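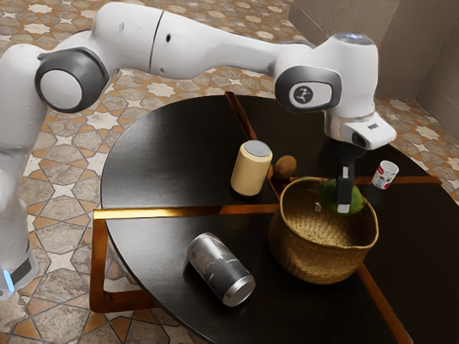
Weißer Roboterarm über einem dunklen, runden Tisch (Computergrafik)

Filmhilfe > Indisches Kino > Fassungen und Schnitt

Lashari: Welche Fassung soll man zuerst sehen?

Gestellt am 28.07.2020, mehr als 2430 Aufrufe

Wayne Dobson

Guten Abend zusammen,

ich lebe seit einigen Jahren in Deutschland und schreibe nicht in meiner Muttersprache, ich bitte deshalb um etwas Geduld mit meinen Sätzen.

Meine Frage betrifft den Film „Lashari“. Ich habe ihn zum ersten Mal in meiner alten Heimat gesehen, in Ferthorpe, in einem kleinen Kino mit einem Programm für Filme auf Hindi. Das war die lange Fassung mit Pause in der Mitte. Nun habe ich den Film bei Revon wiedergefunden, und dort wird er in zwei Einträgen angeboten. Der eine heißt nur „Lashari“, der andere „Lashari (internationale Fassung)“. Bei beiden steht dieselbe Beschreibung und dasselbe Plakat, aber die Laufzeit ist sehr verschieden. Die internationale Fassung hat eine deutsche Synchronisation, die andere hat nur den Originalton und Untertitel.

Ich möchte den Film mit meinem Schwager und seiner Frau ansehen. Beide mögen Actionfilme sehr, aber sie haben noch nie einen indischen Film gesehen. Mein Schwager hat die Vorstellung, dass dort in jeder Verfolgungsjagd plötzlich gesungen wird. Ich habe ihm gesagt, dass es in diesem Film nicht so ist, jedenfalls nicht in der Verfolgungsjagd. Es gibt aber vier Lieder, und eines davon steht ziemlich ungünstig, kurz nach dem Überfall auf das Zollgebäude.

Ich habe die internationale Fassung zur Probe begonnen und nach der Ankunft im Hafen wieder ausgeschaltet. Bis dahin war das erste Lied schon verschwunden. Das hat mich nicht so sehr gestört. Gestört hat mich, dass auch das Gespräch zwischen den beiden Brüdern auf dem Dach fehlt, und nach meiner Erinnerung ist dieses Gespräch wichtig für das Ende.

Deshalb möchte ich fragen:

Fehlen in der internationalen Fassung nur die Lieder und einige Dialoge, oder ist auch an den Kämpfen geschnitten worden? Versteht man das Ende ohne die Szene auf dem Dach? Und würden Sie für Zuschauer ohne Erfahrung lieber die kurze Fassung mit Synchronisation nehmen oder die lange mit Untertiteln?

Bitte verraten Sie nicht, wer am Ende auf dem Schiff ist, falls auch andere hier lesen, die den Film nicht kennen.

Mit freundlichem Gruß
Wayne Dobson

Callum Whitlock
Als hilfreichste Antwort markiert

Guten Tag Herr Dobson,

ich habe beide Fassungen gesehen, die kurze sogar zweimal, und ich habe mir beim zweiten Mal Notizen gemacht. Auch für mich ist Deutsch eine gelernte Sprache, wir werden uns also verstehen.

Zuerst zu den Liedern. In der internationalen Fassung sind drei der Lieder ganz entfernt. Das Lied auf der Hochzeit ist noch da, aber es beginnt erst mit der zweiten Strophe. Man hört das leider, der Ton springt an dieser Stelle. Das Lied nach dem Überfall, das Sie ungünstig finden, ist weg. Ich muss Ihnen hier ein wenig widersprechen. Ich halte es für eine gute Stelle, weil man während des Liedes sieht, wie der jüngere Bruder das Geld versteckt. Wer die kurze Fassung sieht, erfährt das Versteck erst viel später durch einen einzigen Satz, und in der Synchronisation ist dieser Satz auch noch sehr leise.

Bei den Kämpfen ist es komplizierter. Der Kampf in der Färberei ist nach meinen Notizen in beiden Fassungen gleich. Der Kampf im Treppenhaus ist in der kurzen Fassung schneller geschnitten. Es fehlt dort nicht die Gewalt, es fehlen die Pausen: der Moment, in dem beide Männer auf dem Absatz stehen und keine Luft mehr haben. Für mich war das der beste Teil der Szene. Im Original wird das ganze Treppenhaus in wenigen langen Einstellungen gezeigt, und man merkt, dass die Darsteller wirklich müde werden. In der kurzen Fassung hat man dazwischen Nahaufnahmen gesetzt, die ich im Original nirgends gefunden habe. Vielleicht stammen sie aus nicht verwendetem Material, das weiß ich nicht.

Die Verfolgung mit den Lastwagen ist vollständig. Nur die Musik ist eine andere.

Nun zur Szene auf dem Dach. Man versteht das Ende auch ohne sie, was die Handlung betrifft. Man versteht aber nicht, warum der ältere Bruder auf die Frage des Kapitäns lacht. Meine Nachbarin, mit der ich die kurze Fassung gesehen habe, hat dieses Lachen für einen Fehler des Schauspielers gehalten. Ich habe ihr danach die Dachszene aus der langen Fassung gezeigt, und sie wollte das Ende gleich noch einmal sehen.

Meine Empfehlung ist also die lange Fassung mit Untertiteln, auch für Anfänger. Einige praktische Hinweise dazu:

Die Untertitel bei Revon sind in der langen Fassung gut übersetzt, aber sie beginnen erst nach dem Vorspann. Die Stimme im Vorspann erzählt nur, in welchem Jahr wir sind und dass der Hafen früher der Familie gehört hat. Das können Sie Ihren Gästen selbst sagen.

Nach der Pause laufen die Untertitel auf manchen Geräten etwas zu früh. Bei mir hat es geholfen, den Film an der Pause zu beenden und neu zu starten. Über das Menü „Sprache“ lässt sich die Verschiebung nicht ändern, ich habe dort lange gesucht.

Machen Sie die Pause wirklich. Die Tafel mit dem Wort „Intermission“ steht an einer Stelle, an der man gerne kurz spricht. Wir haben dort zehn Minuten lang darüber gestritten, ob der Zollbeamte lügt, und der Abend ist davon besser geworden. In der kurzen Fassung fehlt die Tafel, und der Film läuft mit einem harten Schnitt weiter.

Falls Ihr Schwager Untertitel gar nicht mag, würde ich einen anderen Film nehmen. „Torora“ ist bei Revon ungekürzt mit deutscher Synchronisation vorhanden. Er hat nur ein Lied, und dieses läuft über dem Abspann. Die Geschichte ist einfacher, ein Busfahrer sucht seine Tochter, und die Kämpfe sind kürzer und härter. Die Stimme des Busfahrers ist gut gewählt. Die Stimme der Tochter klingt leider viel zu alt, daran muss man sich gewöhnen.

Freundliche Grüße
Callum Whitlock

Kommentar von Wayne Dobson

Sehr geehrter Herr Whitlock, herzlichen Dank für diese genaue Antwort. Dass im Lied das Versteck gezeigt wird, hatte ich vollständig vergessen. Ich habe es gestern noch einmal angesehen, und Sie haben recht. Ungünstig finde ich die Stelle immer noch, aber nun mit schlechtem Gewissen.

Darf ich noch nachfragen, ob „Torora“ für jemanden geeignet ist, der kein Blut sehen kann? Die Frau meines Schwagers ist darin empfindlich.

Kommentar von Callum Whitlock

Dann eher „Lashari“. In „Torora“ gibt es eine Szene in einer Werkstatt, bei der auch ich zur Seite gesehen habe. Sie kommt früh im Film, gleich nachdem der Bus abgeschleppt wird. In „Lashari“ sieht man viele Schläge und viel Staub, aber wenig Blut.

kinokarte_west

Nimm die kurze. Wer noch nie so was gesehen hat, sitzt nicht so lange mit Untertiteln da, schon gar nicht unter der Woche. Die Synchro ist okay. Meine Kumpels fanden den Film super und keiner hat nach irgendeinem Dach gefragt. Wenn es ihnen gefällt, kannst du die lange immer noch hinterher zeigen.

Die Lastwagen sind eh das Beste.

Kommentar von Callum Whitlock

Das ist auch ein möglicher Weg. Ich kenne allerdings wenige Menschen, die denselben Film kurz danach noch einmal in einer längeren Fassung sehen wollen.

Kommentar von kinokarte_west

Ich schon :)

Leserin_Saal9

Ich möchte zu der Antwort von Herrn Whitlock etwas ergänzen, weil es hier schon öfter zu Verwechslungen gekommen ist. Von „Lashari“ gibt es außerdem eine DVD, auf deren Rückseite „ungekürzt“ steht. Diese DVD enthält nach meiner Prüfung die lange Fassung, aber ohne das Lied auf der Hochzeit. Es ist also genau das Lied weg, das in der kurzen Fassung halb geblieben ist. Einen Grund dafür habe ich nirgends gefunden. Auf meine Anfrage beim Händler habe ich nur die Auskunft bekommen, dass die Scheibe technisch in Ordnung sei.

Die deutschen Untertitel der DVD sind schlechter als die bei Revon. Der Kapitän wird manchmal mit „du“ und manchmal mit „Sie“ angesprochen, auch innerhalb desselben Gesprächs. Das klingt nach einer Kleinigkeit, aber in diesem Film hängt viel daran, wer wem Respekt zeigt. Im Kapitel 9, beim Essen mit dem Onkel, verliert man dadurch fast den Sinn der Beleidigung.

Wer die DVD schon besitzt, muss sie nicht wegwerfen. Das Bild ist ruhiger als beim Streaming, besonders in den dunklen Szenen im Laderaum.

Zu der Frage nach Anfängern habe ich eine eigene Erfahrung. Ich habe meinen Eltern im November die lange Fassung auf zwei Abende verteilt gezeigt, mit der Pause als Trennung. Am ersten Abend war mein Vater höflich. Am zweiten Abend saß er schon vor dem Gerät, als ich aus der Küche kam. Die Lieder hat er zum Kaffeeholen benutzt, das muss ich zugeben, und er hat mich danach jedes Mal gefragt, was passiert ist.

Kommentar von Wayne Dobson

Vielen Dank auch Ihnen, und danke an kinokarte_west. Wir haben uns für die lange Fassung an zwei Abenden entschieden. Der erste Abend ist schon vorbei. Die Untertitel waren bis zur Pause richtig, nur im Vorspann musste ich sprechen, wie es angekündigt war. Mein Schwager hat bei der Hochzeit auf sein Telefon gesehen, bei dem Lied nach dem Überfall aber nicht mehr. Er glaubt, dass der Zollbeamte lügt. Ich habe dazu nichts gesagt.

Der zweite Teil folgt am Samstag, den Neustart nach der Pause werde ich vorher ausprobieren.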